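Speaker notes – Small Kitchens, Long Leases
Renovmont tenant evening, Skillirville library, downstairs room

Start with the lights up. Wait for the people at the back to sit down. Mention where the restrooms are and that the talk runs until the coffee is ready, so questions go at the end.

Slide 1. Title
Say who the talk is for. Renters who have a kitchen they did not pick and can't tear out. Owners are welcome, but I won't be covering knocking down walls.

Slide 2. My own kitchen
I moved into the flat on Kozma Street with a lease of six years and a kitchen 78 inches wide. Two drawers, one of them stuck. I could not paint, drill or swap the stove. Everything I'm going to suggest came from living in that room.
Pause here. Ask for a show of hands: who has a drawer that doesn't open all the way?

Slide 3. Read the lease first
Look for the word "alterations." Most leases I've been shown treat paint, holes and fixtures as three separate matters. Shelf paper and tension rods usually don't come up at all.
Ask in writing. A text message is fine if you keep it. Landlords say yes more often when the request names one thing and says how it will be put back.
Don't get drawn into legal questions. Point people to the tenant desk upstairs.

Slide 4. Empty it out
Take everything out of the cabinets, one cabinet at a time. Don't do the whole room in a day. I did, and I ate cereal out of a measuring cup that night.
What goes back is what you used in the last month. The rest goes in a box with the month written on it. I wrote September on mine, and by spring I had gone back to it for a cake pan and a funnel.

Slide 5. Counters
The counter is where small kitchens fail. People store things on it, then chop vegetables on top of the stove. Pick one stretch that stays clear for work and defend it. Toaster, kettle, mail and keys all have to live somewhere else.
Dark stone counters came up a lot at the last talk. They hide coffee and show flour. Wipe with a damp cloth and dish soap, then dry it – the drying is what stops the streaks. No vinegar on marble.

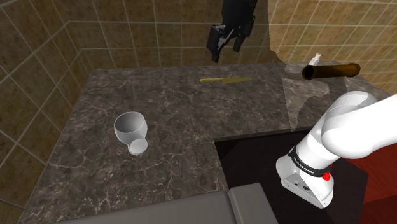 Slide 5: dark marble countertop, computer rendering.

Slide 6. Light
One ceiling fixture behind your head means you work in your own shadow. Stick-on lights under the wall cabinets fix this for very little money. Put them toward the front edge of the cabinet, not against the wall. Warm bulbs are kinder at breakfast. If the room has a window, clear the sill.
Pass the sample light around now. Make sure it comes back.

Slide 7. Walls and doors
The inside of a cabinet door holds lids, wraps and measuring spoons. Use hooks with removable strips and check the weight on the pack. Clean the surface first and leave the strip alone for an hour before hanging anything.
Show the Vonholm rail last. It stands on the counter and leans, so there's nothing to drill. Mine has held 8 mugs for almost six years. Say clearly that I paid for it and they aren't sponsoring this.

Slide 8. Moving out
Keep every part you take off. Handles, screws and the ugly curtain all go in one labeled bag, taped inside the cupboard under the sink. Take photos on the first day and again on the last.
If running late, skip the story about the curtain.

Questions
Likely ones: mice, gas stoves, roommates who don't wash up. For mice, steel wool in the gaps and a call to the landlord. I have no answer for roommates.
Handouts are on the table by the door. Chairs need to be stacked by 8.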